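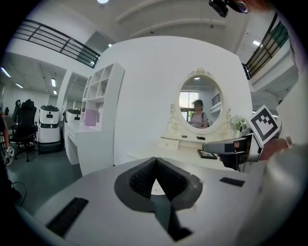 Page 29

## About the Workthorpe Lace School

We teach bobbin lace, needle lace and a little tatting. The school is on the second floor of the old Quinlan button works, above the frame shop, and the entrance is on the side street, with the green door. Please ring twice, the bell is weak.

The school was started by Griet Vanhove, who learned bobbin lace from her aunt in Flanders and moved to Workthorpe for her husband's work. In the beginning she had four pupils and they sat in her kitchen. When the kitchen became too small, they rented one room from the button works, and later the room next to it, and the wall between them was taken out. We are still in these two rooms. The floor has a step in the middle where the wall was, so be careful with your feet when you carry a pillow.

Today we have 122 pupils in the regular courses. The youngest is nine years old. Most of the pupils live in town, but there is a group which comes by train from Trindeck every second week and stays the whole afternoon.

### What we teach

The beginner course in bobbin lace has ten lessons. You learn the cross and the twist, cloth stitch, half stitch, and how to put pins so that the edge stays straight. At the end you have a bookmark and usually also a small strip of Torchon edging. We start with thick cotton in two colors, so you can see which pair is the worker. Many people want to begin with fine linen directly. We understand this, but we ask you to wait until the second course.

After the beginner course you can choose:

- Torchon, second and third level
- Bruges flower lace
- Binche, only after you have finished Torchon three
- Needle lace, with no experience necessary
- Tatting with shuttle, a short course of five lessons

Binche is taught by Marijke Van Beek. It is slow work and she takes not more than six pupils at one time. There is a waiting list for this course and you may put your name on it already when you are a beginner. Some of our pupils did this and they were ready when their turn came.

Amra Obradović teaches needle lace. She came to us from embroidery, and her lessons are a bit different from the others: she does not give a pattern in the first lesson, she gives a scrap of fabric and a needle and lets you make button stitches for two hours. In the third lesson you draw your own leaf, and this leaf is what you work on for the rest of the course.

Tatting is with Jolien Martens, who also takes care of the registrations. If you write us an email, it is mostly Jolien who answers. She is in the school in the mornings until 11:30.

### The pattern library

Griet collected prickings all her life and when she retired from teaching she left them with the school. Together with gifts from other lace makers the library now has 3,583 patterns. They are kept in flat drawers and sorted by type of lace and then by number of pairs. The older ones are on parchment and we do not lend these, but you may trace them here at the table by the window. All the others can be borrowed for four weeks. Please do not prick directly through a borrowed pattern. Make a copy first, the copy machine is in the corridor and costs a few cents.

A part of the library does not have names or dates. When you recognize a pattern from your family or from a book, please tell Lieven Van Wijk, who works on the catalog. He has already found the origin of a whole drawer of edgings in this way, thanks to a visitor who had the same handkerchief at home.

### Pillows, bobbins and thread

For the beginner course you can rent a pillow and twenty-four pairs of bobbins from us. The rent is included in the course price for the ten lessons. After this we advise you to buy your own pillow, and we can help you choose. A cookie pillow is enough for edgings and bookmarks. For long pieces a roller pillow or a block pillow is better.

We sell linen and cotton thread, pins, pricking card and bobbins at the small counter near the door. The bobbins are the continental kind, without beads. If you prefer the English kind with spangles, you are welcome to bring them, but do not mix them on one pillow, they have a different weight and the tension becomes uneven.

### The Parkura cloth

Since some years our pupils work together on one large tablecloth, which we call the Parkura cloth after the pattern of its border. It is planned to have 1,000 small squares in Torchon ground, each made by another hand if possible. You do not need to be a pupil to make a square. The pattern and the thread are free at the counter, and we ask only that you use our thread so the white is the same everywhere.

### Visiting us

Visitors may come and look during the lessons when they are quiet. Groups should write beforehand. In December we have an open afternoon with demonstrations, coffee and a sale of pieces made by pupils, and the registration for the spring courses begins on the same afternoon.

There is no elevator. The stairs have a handrail on the left side only.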